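Robotics / Manipulation / Learning from Demonstration
28th October
By Deisy Quintero

3. Collecting the demonstrations

3.1 The task

We wanted a task that a person would find dull and a robot would find hard, and shelf work met both conditions with room to spare. The instruction given to every operator was a single sentence: move the pasta between the mat and the small white table, and leave it tidy. The word "tidy" was left undefined in the first draft of the protocol. We regret this, and return to it in Section 3.4.

Pasta was chosen after a short and undignified trial with bags of rice. Long packages of spaghetti have several properties that make them useful for two-armed work. They are stiff along one direction and give way in the others. The film wrappers slide over one another, while the cardboard boxes do not. A clear window shows a camera a great deal of pale straight lines, which is close to the least helpful thing one can show a camera. And they are cheap enough that breaking them is a matter for the kitchen and not for the equipment budget.

3.2 Remote control

All demonstrations were recorded by remote control with Clollia, our two-handed leader rig. The operator holds a pair of light, unpowered arms with the same joint layout as the real ones, and the real ones copy them. Each wrist carries its own camera, and a fixed camera looks down over the whole cell. The operator may watch any of the views but in practice everyone picks one and becomes loyal to it.

We had planned to guide the arms by hand for half of the data, in the older style, with the operator standing in the cell and pushing the links about. This was dropped in February. Hand guiding gives very clean paths for one arm, but it takes two hands to guide one arm well, and our operators had been issued with the usual number. It also fills the camera views with elbows. A policy trained on the early hand-guided set learned to wait for a sleeve to appear before doing anything, and we could not fault its reasoning.

With Clollia the two arms can be used together, and operators found uses for this that we had not written down. One would steady a box with the left gripper while sorting out the wrappers with the right. Another parked whichever arm she was not using directly above the next package, so as to save a second later on. Both habits turn up in the trained policy, including the parking, which it does with great conviction even when there is no next package.

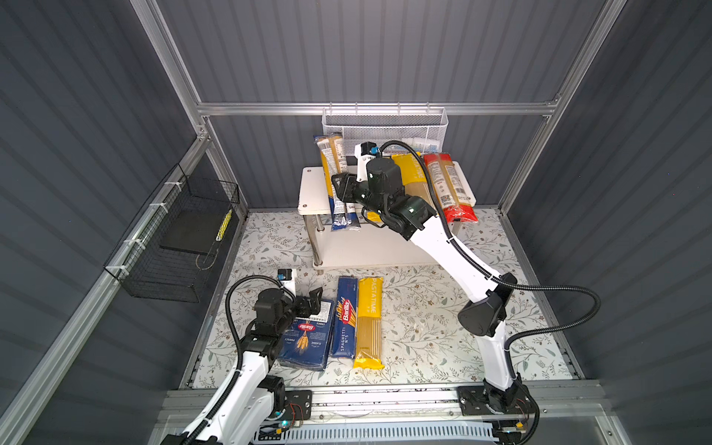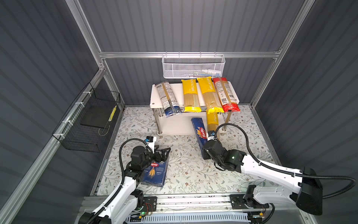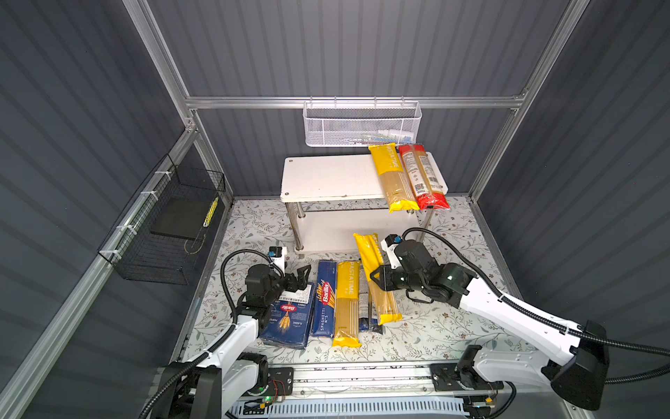 Figure 4. The work cell during the pasta task, at three moments. Each view shows both arms, the two-tier table at the back, and packages both on the table and on the mat.

3.3 How much was collected

The full set, which we call Baluyot, holds 2636 demonstrations. Of these, 1115 start with a layout chosen from a printed card and the remainder start from wherever the previous operator gave up. We had expected the card layouts to be the more valuable. They were easier to describe in a paper, certainly. The policy trained on them alone was competent so long as the packages were parallel, and lost heart when one was lying at a slant. The unplanned layouts contain a great many slanted packages, because people put things down at a slant when they are thinking about lunch.

A further 200 demonstrations were set aside before training and used only for testing. They were drawn evenly from all operators, including the one whose style the rest of the group calls "brisk".

3.4 What counts as a good demonstration

Each recording was watched once by somebody other than the operator and marked as keep, trim or discard. Trimming took off the idle time at each end. Discards were mostly dropped packages, though a drop was kept if the operator picked the thing up again without stopping the recording. These recoveries are ugly to watch and we would have thrown them away had Zilside, our earlier study with cups, not taught us the price of doing so. The policy in that study had never seen a mistake. When it made one, it carried on pouring.

The trouble came with "tidy". Some operators laid the packages side by side with their ends hanging a little over the front of the table. Others pushed everything well back, and one stood packages upright against the rear wall of the cell whenever there was space. All of them believed they had followed the instruction. The first policy trained on the mixed set took the average view and tried to set a spaghetti package down at an angle of roughly halfway, from which it fell over.

We considered collecting everything again with a stricter rule. Instead we added a style label to each recording, assigned by the reviewer, and let the policy see it as an extra input. This cost an afternoon of relabelling and a certain amount of argument over whether a leaning package is lying or standing.

3.5 Operator practice

New operators were given 600 seconds of free practice before their first recording, with no task set. Most spent it trying to make the two grippers touch each other gently. This is a better exercise than anything we had designed, and it has since been written into the Noluvero lab handbook under a more serious name.

Practice recordings are not part of the set. We did train one small policy on them out of curiosity. Its behaviour is covered in the appendix, where it can do less harm.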